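Teaching the arm to fold: tips from the bench

Start every take from a messy heap. If the jeans are already half flat, the arm only learns the easy part.

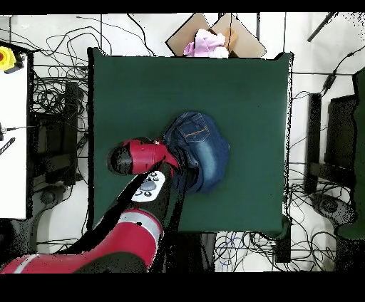 Go slowly on the controls and stop for a breath before each grip. Jerky moves get copied along with the good ones. Do 3 practice runs before you record.

Take hold of a thick edge, such as the waistband or a hem. A single layer in the middle of the leg slips out.

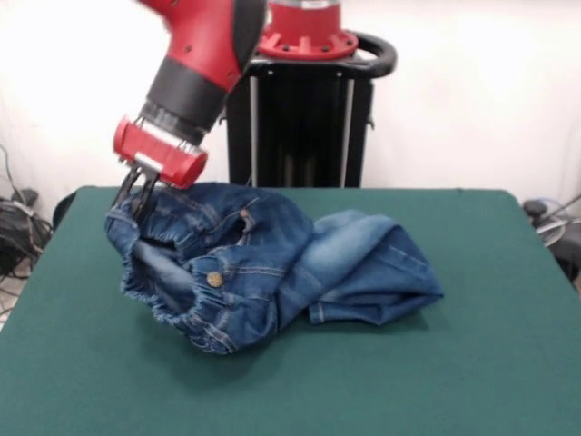 Gripping at the waistband

Pull a leg out by its cuff, keeping the fingers pointing straight down. Ineke Hoekstra lowers them until they just touch the felt, then closes.
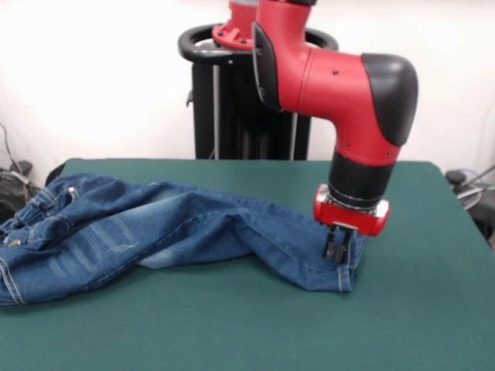

Laundry & Fabrics

Change the starting heap each time. Delete any take where you lost your grip twice. We had about 1,000 by May and threw out plenty. 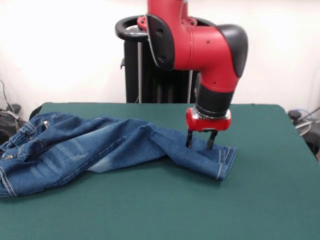 Page last changed: May

Swap drivers after 2 hours. Tired hands make poor teachers.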